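Driltthorpe Museum - Front Desk Guide
Section 4: Setting up the audio guides for a new exhibition

Updated 11/04/2022. Replaces the old sheet taped to the desk. Questions to Hwa-young Cho, or Jae-in Myung if it's a weekend opening.

Before you start

You need the desk laptop, the charging rack key and the stop list for the exhibition. Stop list comes from the curator, usually late. Don't start without it. Numbers change up to the last day and you'll end up doing it twice.

All players run Flastum, the older version. Do not accept the update if it offers. Ask Jae-in first.

4.1 Load the tour

1. Unlock the rack. Leave players in thier slots.
2. Laptop on, open Flastum, sign in with the desk account (not your own).
3. Choose New Tour. Name it with the exhibition title and the month, e.g. Liyanage November.
4. Drag in the audio folder. English first, then Spanish, then the descriptive track.
5. Wait for the green check on every file. The Liyanage show is 796 MB so go make coffee.
6. Press Send to Rack.

Note: if one player stays amber, pull it, count to ten, put it back. Still amber - put a sticker on it and leave it out.

Caution: never pull a player while its light is blinking. It wipes the tour and the language menu too.
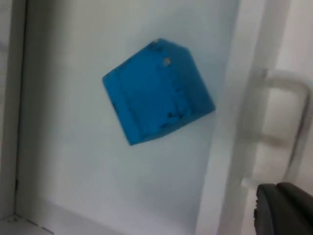

4.2 Check the stops

1. Take one player and the printed stop list. Walk the galleries in order, starting at the stairs.
2. Key in each number at its label. Right voice, right object? Tick it.
3. Listen to the first few seconds only, except stop 100, the artist interview. Play that one through. It had a gap in the middle last time.
4. Check the Spanish on at least every other stop.
5. Wrong track on a stop: go back to the laptop, Edit Tour, swap the file, Send to Rack again. Then recheck that stop plus the one after.

Note: stops for the upstairs gallery start at a new number so visitors can skip the ground floor. Not a mistake. Please stop fixing it.

4.3 Headphones

1. Fresh foam covers on every set. Order more when we're down to the last box - we get through roughly 2,000 in a busy season.
2. Plug in, volume to the middle, listen both ears.
3. Neck loops are kept separately. Keep 2 charged at all times, even on quiet days.

Caution: wipes for the hard parts only. They eat the foam.
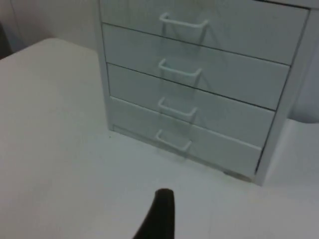
4.4 Handing out and getting back

1. Log each player in Justum before it leaves the desk. Number on the back, not the one on the screen.
2. Set the language for the visitor. Show them the pause button, most people want that one.
3. Groups: one line in Justum for the whole group, under the leaders name, with all the player numbers.
4. On return, check the screen, wipe down, back in the rack. Mark it in.
5. At closing, Justum should show zero out. If it doesn't, try the café first, then the coat hooks.

Note: no deposit for members or school groups. Everyone else, see the price card.

4.5 Taking down an old tour

Don't delete it. Flastum - Archive Tour, then Send to Rack so the players drop it. Hwa-young needs the play counts for the end of year report and they go when the tour goes. Stop list goes in the red binder, ticks and all.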